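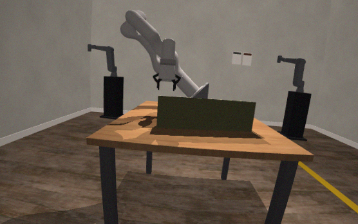 The most expensive thing in the Lestevness workshop is a robot arm, and for most of August 2019 it lived only on a laptop balanced on a paint can. The shop's members, who share a drafty former bakery in Antunes, had agreed to build a machine that could pick up a flat panel, turn it over and put it down somewhere useful. They had also agreed to simulate it first, a decision reached shortly after the last thing they built went through a window.

So the evenings went to a virtual room with a wooden table in it. There is a white arm behind the table and a darker one on a pedestal to either side, and there is a green panel standing on its long edge. Panels in real life do not stand on their long edge without encouragement. In software they will do it all night, and never once fall on your foot.

The project is called Pistel. It began as a kit from Vekeck, a small supplier whose manual runs to 200 pages and devotes 2 of them to the gripper. The gripper has two fingers and, on a bad evening, no judgment. Coming down over a thin panel, it has to stop at the right height, close squarely and lift without dragging. The members have seen it close on air, close on the tabletop and, after a change of units, try to close on something under the floor.

They log every attempt in a spiral notebook, in pencil. A session is 20 tries, followed by an argument over whether a nudge counts as a grasp. The strict faction is winning, and the success rate has dropped accordingly.

Meanwhile the real bench is coming along. It has been sanded twice and bolted to the floor - the bolts were a condition of the lease. The real arm is still in its crate, which has proved an excellent height for sandwiches.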